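The Spring at Cusel

Eskil Lunde did not believe in the water, and he had told the man at the gate so before paying.

"You don't have to believe," the man said. "It's two dollars either way."

The path went up through pines for what the sign claimed was 400 steps. Eskil had his doubts about the sign too. His sister had been up in April with her bad hip and had come down, by her own account, skipping. She had also once bought a magnetic blanket from a company called Gellell, and she still slept under it.

Ebbe Granström was already at the top, sitting on the wall with his shoes off.

"You came," Ebbe said.

"I came to look at it."

It was a pipe. Water ran out of the pipe into a stone basin, and out of the basin into a ditch. Somebody had hung ribbons on the fence. A board listed the cures: kidneys, nerves, grief, warts. According to the board the spring was 2,000 years old, and Eskil asked who had been there to write down the date.

"Monks," said Ebbe.

"Which monks?"

Ebbe looked at the board for a while. "It doesn't say."

A woman came up behind them with a jug in each hand. She filled both, crossed herself, and started back down without looking at either man. Her knees seemed fine. Eskil pointed out that anyone who could carry two full jugs down a mountain had probably been in good shape to begin with.

"Maybe it's from the water," Ebbe said.

"Maybe it's from the stairs."

"Then what do you care? She's better."

Eskil cupped his hand and drank. It tasted like a cold coin. He waited. His back hurt in the same place it had hurt on Friday, when he'd lifted the stove. He drank again, to be fair about it, and then he sat down on the wall and took his own shoes off, because his feet were hot.

They stayed until the light left the ribbons. Going down, Ebbe asked whether he felt anything.

"Thirsty," said Eskil.

He slept ten hours that night, straight through, for the first time since the funeral. In the morning he put it down to the climb. He said so to his sister on the phone, twice, and she let him.
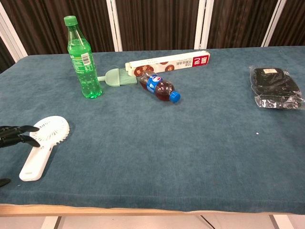
Green soda on a blue tablecloth.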